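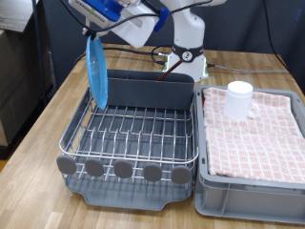

Égouttoir gris, assiette bleue, torchon à carreaux roses et blancs : la vaisselle à l'air libre.

Mon beau-frère a un lave-vaisselle qui sèche. Il m'en parle à chaque repas, avec la gravité qu'on réservait autrefois aux héritages. Chez moi, ça s'égoutte. J'ai 53 ans, une cuisine étroite et un égouttoir qui occupe la moitié du plan de travail, et je ne vois pas pourquoi j'en rougirais.

On reproche à l'objet d'être laid. Les magazines de décoration le cachent dans un placard, dans un tiroir, parfois dans un évier à 400 euros conçu pour qu'on ne devine jamais que des gens mangent là. Curieuse pudeur. On expose bien ses livres de cuisine, qui servent moins.

Je concède deux ou trois choses. Le bac de récupération demande de l'attention, surtout vers le bec, où s'installe en février un dépôt que je préfère ne pas nommer. Les tasses, elles, n'ont jamais trouvé leur place : elles finissent à côté, sur un torchon plié, et le torchon finit sur ce qui traîne. Ma voisine, Mme Vachon, essuie tout immédiatement. Elle me regarde faire comme on regarde quelqu'un traverser au rouge.

Reste l'assiette. Une assiette translucide posée de chant, avec le jour qui passe au travers, vaut bien des bibelots, et on peut y manger ensuite. Mon beau-frère, lui, attend la fin du programme. Il dure 217 minutes en mode économique. J'ai vérifié dans la notice pendant qu'il cherchait une fourchette propre.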